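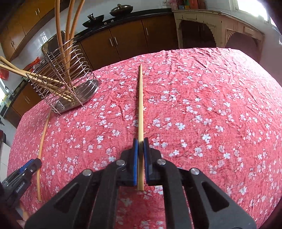 Pre-session checks, pair of hand grippers, Telterham build
Filled in by Qistina Kwok, 20 Aug 2023

1. Screws on the linkages: PASS
All snug. I went over every one with the small driver and only had to nip up the outer one on the right arm, a quarter turn at most. If you've got threadlocker at home, please bring it, mine has set solid in the tube.

2. Blue finger pads: PASS, with a grumble
Both stuck down flat on gripper one. Gripper two has a corner that lifts if you pick at it, so don't pick at it! I've ordered spares from Kokkinos.

3. Fingers meet squarely: PASS
Tested on a thin wooden stick, held upright. I'm really pleased with this, after all that filing last November. Try it with the cane strips as well if you have time, they're springy and much less forgiving.

4. Side plates, cracks and sharp edges: PASS
Ran a cotton bud round the slots and the triangles and it didn't snag anywhere.

5. Pinch points: COMMENT
You can still get a fingertip between the arms as they close (ask me how I know). Keep your spare hand on the table and well away from the linkages.

6. Work surface: COMMENT
The tablecloth is fine for this but it rucks up, so smooth it out before you start. Long strips go back in the wire rack when you're done, and mind your eyes when you lean over it, the ends stick up at face height. Glasses on, please.

7. Kitchen side: PASS
Hob off, and it stays off until we've packed up.

8. Open and close count: PASS
294 on gripper one, 477 on gripper two, no sticking on either. My hand was not happy afterwards.

9. Log sheet in the Wirnex folder: FAIL
My fault, I left it at Budgate. Will copy these notes across when I fetch it.

Still to do: pad corner on gripper two, threadlocker, log sheet. Next check after 8 more sessions, or sooner if anything starts to rattle.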